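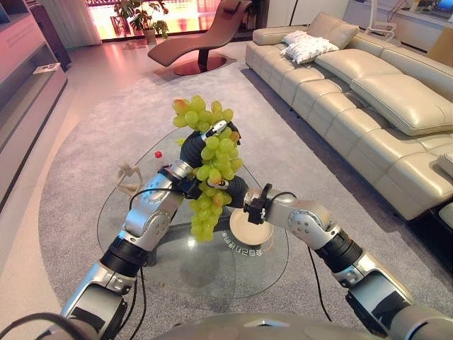 Figure 1. Left arm holding a bunch of green grapes by the top of the cluster at the glass coffee table, with the right gripper directed toward the white plate.

March
Wenjie Long, Meifang Hou, Hongjun Shi, Yaowalak Kaewmanee and Joana Simões

4. Assembly and Household Operation

4.1 Division of the build

The Udard platform was assembled in two locations. Mechanical work was carried out at the Gidwood shared workshop, where members have access to a drill press, a small lathe and a bench with fixed power supplies. Wiring, calibration and all trials with food were carried out in a private residence in Tirnville. The division followed the rules of the workshop, which do not allow food on the benches and require that any powered arm be attended by two members. It also allowed the authors to tune the controller in the room where the platform was expected to operate.

The arms were received as complete units. The work at Gidwood was therefore limited to the shoulder mount, the base, the gripper adapters and the cable supports. The shoulder mount was revised twice. In the first version, the two arms were set too close together and the elbows met when both grippers were brought to the center line of a low table. The second version corrected the spacing but allowed the mount to flex when one arm stopped suddenly. The third version, which is used in all trials reported in this paper, adds a cross member between the shoulders and four additional bolts.

Cable routing took more time than any other part of the build. The initial plan was to tie each cable closely along its arm. This left too little slack at the wrist, and a connector pulled free during a slow rotation test at Gidwood. The cables were then rerouted in open loops outside the arm. The loops are less tidy and can catch on furniture, and the planner was given a wider margin on the outer side of each arm for that reason. A full change of both cable sets, including the check of every connector, takes two people 60 minutes.

4.2 The room

The Tirnville trials took place in a furnished living room with a tiled floor and a large gray carpet. The furniture was left in its normal position. A low glass coffee table on the carpet served as the work surface, and small household objects were allowed to remain on it during trials.

Glass presented a known difficulty. The depth estimate often passed through the table top and settled on the carpet, so that the planned height of a placed object was too low. The authors considered covering the table with a cloth, and early tests at Gidwood had been run with one. The cloth was given up in Tirnville. Instead, the height of the table was measured by hand and entered as a fixed plane before each session. The arms were not permitted to move any part of the gripper below this plane. The method is simple and depends on the table not being moved. When it was moved, the plane was entered again.

Light from the window changed considerably over the course of a session. Exposure was fixed for the head camera and left automatic for the wrist cameras. Hou and Kaewmanee compared the two settings on the same task and found that automatic exposure at the head caused the color of pale fruit to drift as the arms crossed the view.

4.3 Handling of grapes

The principal household task was the transfer of a bunch of grapes to a plate. The task was chosen by Simões, who maintained the task list, for its demands on the gripper. A bunch has no fixed shape, swings when lifted, and offers few places where it can be held without pressure on the fruit. The preferred hold is at the top of the cluster, close to the stem. A hold lower down was tried with soft pads and was rejected after repeated damage to the berries.

The transfer is divided into six stages: approach, close, lift, settle, lower and release. The settle stage was not part of the original design. Without it, the arm began to travel while the bunch was still swinging, and the lower end could strike the rim of the plate. A pause of some 11 seconds was added after the lift. Shorter pauses were adequate for small bunches, but the longer value was retained for all trials so that results could be compared.

During the lift, the second arm is held near the plate. It has no part in the grasp. Its role is to steady the plate if the plate slides when the lowest berries make contact, and in most trials it was not called upon.

4.4 Use of the wrist cameras at short range

Each wrist carries a small camera with a fixed lens. The lens was selected for a working distance suited to the approach stage and was not changed for the close stage. Once an object is very near the lens, edges are lost and the view consists mainly of areas of color. The authors did not regard this as a failure of the hardware, and the images were kept in the recorded data along with the rest. 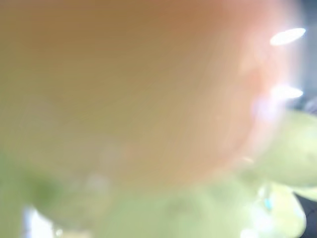

Two uses were made of the close-range views. The first was a simple test for contact with the wrong object. If the share of the view taken up by one color rose quickly while the planner expected open space, the arm was stopped and withdrawn along its own path. The second was a check on the start of motion. A change in the blurred view after the gripper had closed was taken as a sign that either the object or the arm had moved, and the joint readings were used to tell which.

Neither use requires a sharp picture. Both are sensitive to reflections, however, and bright spots on smooth surfaces led to a number of unnecessary stops. Long reduced these by ignoring any region at full brightness. The change also made the test slower to respond to white objects, including the plate. For the lower and release stages the wrist views were accordingly set aside, and the arm was guided by the head camera and the fixed plane alone.

4.5 Maintenance between sessions

A short routine was followed before power was applied. The shoulder bolts were checked with a torque wrench, the cable loops were moved by hand through their full range, and the fingertips were wiped with a damp cloth and dried. Fruit juice left on the fingertips was found to alter the grip after a single session. The fingertips were replaced once during the study, after seven sessions, when the surface had become uneven along the inner edge.

Replacement parts for the gripper adapters were cut at Gidwood from drawings kept by Shi. The supplier of the original fasteners, Shiferaw, changed the head size partway through the build, and the adapters made after that point will not accept the earlier screws. Both versions of the drawing are retained, and the version in use is marked on the inner face of each adapter.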